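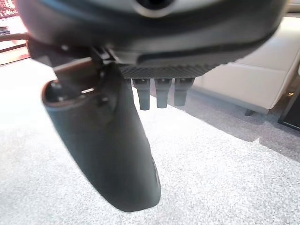
Wrist view, finger over the carpet. Build log, 21/02/2024

hsengar
Second post for the Lerneo student build. The finger is out of focus towards the tip at this distance. I would like the tip sharp before we label the 450 grasps for the coursework. Refocus, or move the mount back 12 mm?

prolis_dan
Refocus. Moving the mount changes the extrinsics and you recalibrate everything.

C_MacRitchie
Disagree. Refocus close and you lose the floor, where the objects are. Recalibration took our team 40 minutes.

prolis_dan
40 minutes if your target is flat. On carpet it isn't. Put the board on a sheet of MDF.

hsengar
Noted. The shadow on the right worries me more. Threshold segmentation picks it up as an object.

C_MacRitchie
Convert to HSV, drop V. Or add a lamp on the other side.

prolis_dan
HSV won't help on light grey carpet, saturation is close to zero and hue is noise. Lamp.

C_MacRitchie
Fair. Lamp, then. I'd still move the mount.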